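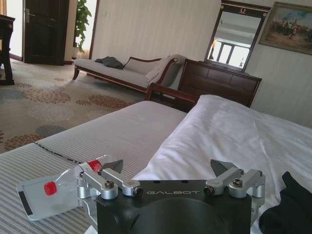
Einführung in die Filmwirtschaft
Skript zur Sitzung 2: Die Ankündigung als eigene Gattung
Stand: 12. April 2021

Vorbemerkung
Wer in der ersten Sitzung gefehlt hat, lese bitte vorher die Seiten zum Thema Stoffrechte nach. Ich wiederhole sie heute nicht, auch nicht auf besonders höfliche Anfrage per Mail.

1. Worum es geht
Ein Film existiert in der Öffentlichkeit lange, bevor eine einzige Einstellung gedreht ist. Manche Filme existieren ausschließlich dort. Wir behandeln die Projektankündigung deshalb als Textsorte mit eigenen Regeln und fragen, wer sie schreibt, wer sie liest und wer an ihr verdient. Die dritte Frage ist die unangenehme und steht darum erfahrungsgemäß in der Klausur.

Arbeitsdefinition: Eine Ankündigung ist die öffentliche Behauptung, dass bestimmte Personen beabsichtigen, gemeinsam einen Film herzustellen. Das wichtigste Wort darin ist »beabsichtigen«. Im Fachjargon kennt man es auch als »attached«, was im Deutschen gern mit »dabei« übersetzt wird und juristisch vom unterschriebenen Vertrag bis zum gemeinsamen Mittagessen alles bedeuten kann.

2. Stufen der Verbindlichkeit
Bitte auseinanderhalten, in Hausarbeiten geht das regelmäßig durcheinander:

Gerücht: keine Quelle oder eine Quelle, die »dem Umfeld nahesteht«.
Interessensbekundung: Jemand hat das Drehbuch gelesen oder lesen lassen.
Letter of Intent: Es gibt ein Papier. Das Papier verpflichtet meist zu wenig, macht aber bei Geldgebern einen guten Eindruck.
Vertrag mit Bedingung: gültig, sobald die Finanzierung steht. Die Finanzierung steht, sobald der Vertrag gültig ist. Über diesen Kreis lassen sich ganze Produzentenlaufbahnen erzählen.
Grünes Licht: Budget geschlossen, Drehbeginn festgelegt.

Zwischen Stufe eins und Stufe 5 liegen oft Jahre. Die Meldung klingt auf allen Stufen gleich.

3. Fallbeispiel: »Mistville«
Der Regisseur Dalibor Bartoš und der Schauspieler Matěj Ševčík hatten nach ihrem ersten gemeinsamen Film eine Weile nicht miteinander gearbeitet und, je nach Interview, auch nicht miteinander gesprochen. Im November meldete ein Branchendienst, die beiden bereiteten bei der Produktionsfirma Sokol einen Kriminalfilm vor, Arbeitstitel »Mistville«. Der deutsche Verleih bat umgehend um einen anderen Titel. Warum, können Sie sich denken, wenn Sie ihn einmal laut und auf Deutsch lesen.

Interessant ist der weitere Verlauf. Sokol hatte zu diesem Zeitpunkt eine Option auf die Vorlage, eine Drehbuchfassung von 134 Seiten und sonst nichts. Ševčíks Agentur bestätigte »Gespräche«. Bartoš bestätigte, dass er Ševčík kenne. Aus diesen Bausteinen entstand in der Presse die Wiedervereinigung eines Traumduos, und mit den Presseausschnitten ging Sokol zum Weltvertrieb Wekell, der daraufhin eine Minimumgarantie in Aussicht stellte.
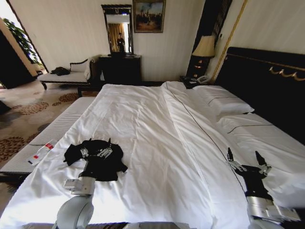

Die Reihenfolge ist der Punkt, den Sie mitnehmen sollen: erst die Meldung, dann das Geld, dann der Vertrag mit den Leuten, die in der Meldung stehen. Wer das für unseriös hält, hat moralisch vermutlich recht und wird keine Koproduktion zustande bringen.

Die Minimumgarantie (MG) ist ein Vorschuss auf erwartete Erlöse. Sie wird an Bedingungen geknüpft, in der Regel an die Namen. Steigt ein Name aus, sinkt die MG oder verschwindet. Bei »Mistville« verlangte Wekell eine sogenannte Essential-Element-Klausel für Regie und Hauptrolle, also 2 Personen, ohne die der Vertrieb den Film nicht abnehmen muss. Für Ševčíks Agentur war das eine erfreuliche Nachricht. Das Honorar wurde danach neu verhandelt, und zwar in die Richtung, die Sie vermuten.

4. Das Publikum
Fans lesen Ankündigungen anders als Banken, aber nicht unbedingt naiver. In den Foren zu »Mistville« wurde binnen Tagen diskutiert, ob der Drehort Uscombe klimatisch zur Vorlage passe. Ein Drehort war nie bekannt gegeben worden. Jemand hatte ihn aus einer Stellenanzeige für eine Fahrbereitschaft erschlossen – korrekt, wie sich später herausstellte. Merke: Die zuverlässigste Quelle der Filmbranche ist der Fuhrpark.

5. Aufgaben bis zur nächsten Sitzung
a) Suchen Sie eine Projektankündigung, die älter als drei Jahre ist, und ordnen Sie sie einer Stufe aus Abschnitt 2 zu. Begründung anhand des Wortlauts, höchstens eine Seite.
b) Unterstreichen Sie darin alle Verben im Konjunktiv und alle Formulierungen ohne handelnde Person.
c) Prüfen Sie, ob der Film existiert. Ein Plakat zählt nicht.

Abgabe als PDF. Handyfotos von Collegeblöcken nehme ich nicht mehr an, die letzte Runde hat meine Augen dauerhaft verändert.

Nächstes Mal: Completion Bond und die Frage, wer eigentlich zahlt, wenn es am Drehort regnet.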